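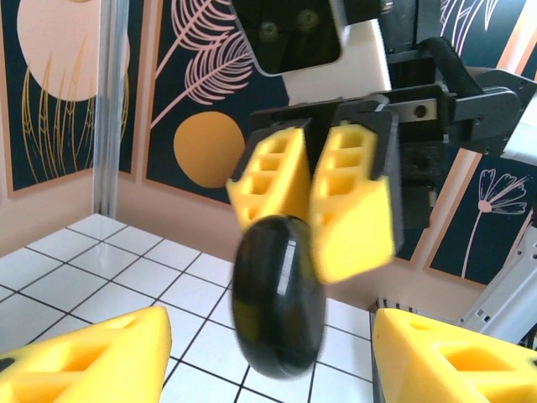

**Walls first, floor second, everything else later**

Ditte Thoroddsen hangs art before she buys a chair. Always has. Her first apartment in Galtura had a mattress, a kettle and a whole wall of panels, and her mother cried when she saw it. Or laughed. The story changes.

We met in August, late morning, her second coffee, my first. She talks fast, walks faster. I took notes on the back of a parking receipt, so bear with me.

Her thing is the full wall. Decorative panels, lots of them, hung as a group. Most people buy one big piece, center it over the sofa and call it done. "Then it just floats there," she says. "Like a stamp on an envelope." She wants the wall covered. She wants you to stop noticing where one panel ends.

How to start? Lay it all out on the floor. Tile is good for this, the grout lines do your measuring for you. Push things around. Leave it overnight, look again at breakfast. She once shuffled a layout for 12 days, which her husband still brings up.

Then paper templates on the wall, painter's tape, a pencil. She likes the tape from Callent because it comes off clean, and hangs everything on Ingvarsson rails, which let you slide a panel over without making a new hole. Not cheap. Cheaper than replastering, she points out, and she has replastered.

Gaps: keep them the same. Pick a number and stick to it. Hers is 6 centimeters for large panels, four for small. Go tighter if the colors are quiet.

And the floor. She's firm on this. A busy wall wants a tiled floor kept mostly bare, no runner, no patterned rug fighting for attention. Sweep it and leave it alone.

Small objects get their turn last. Ditte's rule is dark and shiny, a bit of gloss to catch the light. Something oval, something round, smooth edges after all those corners on the wall. She picks them up at Drullow, the flea market behind the old bus depot, where 20 will get you a bag of odds and ends if you get their early. She goes at six. Takes a flashlight.

Does she ever take it all down? Every couple of years. Patches the holes, washes the wall, starts over with half the same panels in diffrent places. The last rehang took an afternoon, a borrowed ladder and one bruised thumb, and she's already unhappy with the top left corner.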